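4.2 Wet surfaces and specular highlights

Figure 3. View from the hand-held gripper over the molded tray, with water on the tray floor. The bright streak across the middle is a reflection off the water.

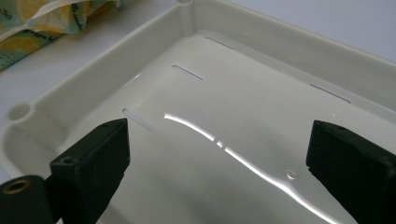 4.3 Effect on grasp point prediction

The Pratow set contains 1000 demonstrations recorded with the hand-held gripper, of which 303 involve water on at least one surface in view. We labeled these by hand as the wet subset. The remaining demonstrations form the dry subset and cover the same objects, so that any gap between the two can be tied to the surface and not to the choice of object.

Both policies were trained on the full set and then tested on 100 held-out trials in the wet condition. The baseline, Teslow, takes single images. Our variant, Cullinane, takes a short window of images and compares how bright regions shift between them as the gripper moves. A highlight on water slides across the surface with the viewpoint, while a slot or a rim stays fixed to the part. The network is given no explicit label for this. It receives only the aligned window and the recorded gripper path.

Teslow completed 61 of the 100 wet trials. We reviewed the failures and sorted them by the position of the first wrong grasp point. The most common error placed the point on or next to a reflection, as if the bright band were a raised edge. The streak in Figure 3 shows why this is hard for a single-image model: it is long, wavy and broken in places, and is brighter than most of the tray's own features. The slots in the floor are dark and narrow by comparison. Small details such as the round bubble or droplet to the right of the streak add further edges that have no bearing on the grasp.

Cullinane made fewer errors of this type, but it did not remove them. Two cases remain. When the gripper approaches in a straight line with little sideways motion, the highlight barely shifts within the window and the added input carries almost no signal. When the water itself is moving, the highlight shifts for reasons unrelated to the viewpoint - the network then tends to discard the whole region, including real features under the water.

We also tested a simple filter that masks all pixels above a brightness threshold. On off-white parts this removed large areas of the inner rims along with the reflections, and we did not pursue it further. Results for dark parts are given in Section 4.4.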